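Drellow Path Robot Group
Minutes, April, 7 p.m.

1. Budget. 900 left. The Skukier sweeper wants 235 for brushes, again.

2. Lens covers. Trorum quoted 67 each, Lamptey less, delivery "soonish." Images tabled: 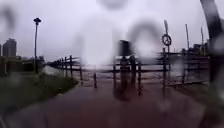
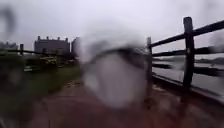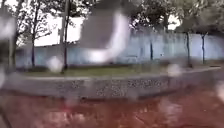

Reading time: 1 min

The group admired the droplets. Agreed: buy 5 covers from Trorum. A motion to buy better weather was ruled out of order.

3. Charging dock. Deferred, as is traditional.

Closed 8:10 p.m.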